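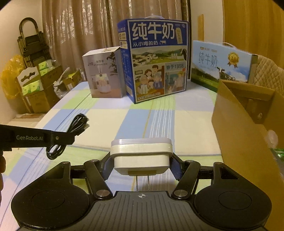

Two grip pads closing evenly matter more than raw force on small household parts, according to Margaux Hervieu, and a builder with a kitchen table can work on that problem as well as a lab can.

**PLONDSIDE, 17 October 2026** – The Plondside shared workshop has released the build notes for Caron, a hand-held two-pad gripper intended for home assembly. The notes cover the link arms, pivots, pad mounting and cable routing.

Caron uses mirrored link arms, so both pads travel the same distance to the center line. Release 2 changes the pivot fit and shortens the alignment procedure to 15 minutes. Opening width is up to 100 mm. Printed parts need 25 percent infill.

"Most of the returned builds had one arm binding," said Wiebke Haberkorn. "We loosened the tolerance on the lower pivots and rewrote the assembly order."

The test list specifies common objects: plug-in power adapters, small cartons and soft packs. Builders are asked to log slip and pad wear for each.

Drawings and the parts list are available at the workshop desk. A motor-driven version, Fesungate, is scheduled for November.

Contact: Wiebke Haberkorn, Plondside shared workshop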